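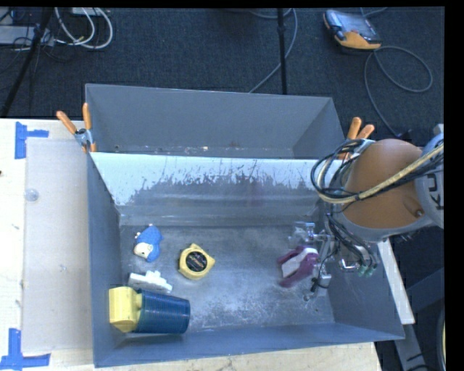 Why do people hang on to small stuff they never use?

Mostly it comes down to memory and to not wanting to decide. That's my short version after a whole semester on it, and the long version is below.

I picked this topic after helping my aunt move out of her place in Kurnport. She had one kitchen drawer that took us longer than the entire bedroom! Keys to nothing, birthday candles, a cough drop tin full of buttons. She could tell me a story for about half of it and for the other half she just said "well, you never know." I wrote that down on the back of an envelope and it pretty much became my project.

What I did

I wrote a survey with Zinash Zeleke (she's in the other section, but we were allowed to share data as long as we wrote separate reports). We sent it out in September and got 284 replies, way more than I expected, mainly thanks to Zinash's mom posting it to her neighborhood group. Then I did longer interviews in people's homes. I asked each person to empty one drawer onto a table and talk me through it, and I kept my mouth shut as much as I could. Not my strong point.

My first draft of the survey was bad. I asked "How much junk do you own?" and Ms. Hendriks circled the word junk in red and wrote "says who?" next to it. Fair. I changed it to "small things you don't use" and the tryout answers got a lot longer and friendlier.

What people told me

The most common reason, picked by 52 percent, was "it might come in handy." Next was "it reminds me of someone." Being too busy to sort came third, which surprised me, as I'd have bet money on it coming first.

The interviews were messier than the survey and I liked them better. Frans Meijer, my neighbor, has a drawer that is nearly all string. He ticked "might come in handy" on the form, but when he got talking it was really about his dad, who tied up tomato plants every summer and never bought new string in his life. So which box does that go in? I left him where he put himself, but I think a bunch of the handy answers are memory answers in disguise.

Jozef Martens went the other way. He told me every single thing in his drawer was sentimental, then threw out most of it while I was sitting there (a dried-up glue stick, takeout menus, a luggage tag) and looked very pleased with himself.

I also asked how long it had been since people last went through their drawer. Lots of them said they hadn't done it since they moved in. A few wrote "what do you mean, went through."

Stuff that went wrong

My recorder died in one interview and I had to work from notes, and my handwriting is terrible. I also only got one person under twenty to do a home visit, so I can't say much about people my own age. Survey replies came mostly from homeowners, and I'd guess renters who move every year keep less, but I don't have the numbers to show it.

If I did it over I'd go back to the same people in the spring and ask to see the same drawers. Jozef's is the one I'm curious about. I've already asked my aunt about hers, and she says the new kitchen has two.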